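Drarside robotics club, 11 September 2022

Ruan Pretorius talks fast. Two arms, one small whiteboard, a competition entry due soon. "Wiping is harder than drawing," he says. The club calls its entry Griltia and has given it up to 60 evenings allready.
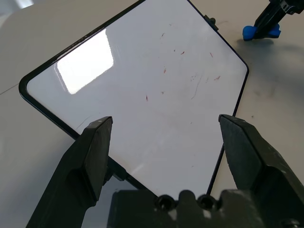
Ntuli disagrees, saying the drawing half still loses them more points, and that the wipe only needs patience.

Pretorius shrugs. Scoring is out of 200, half for the letter, half for a clean board. "We started in June with the code for one arm. Then two, and they kept getting in eachother's way."

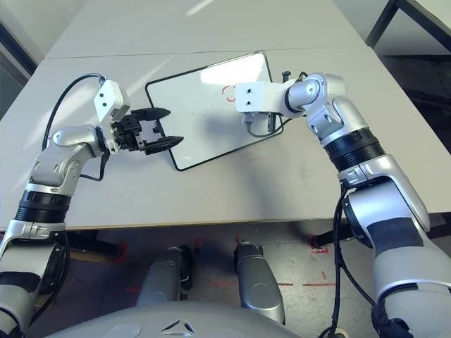 So how long does a team get per run? Twelve minutes, setup included.

Tight, he says. Back to the laptop.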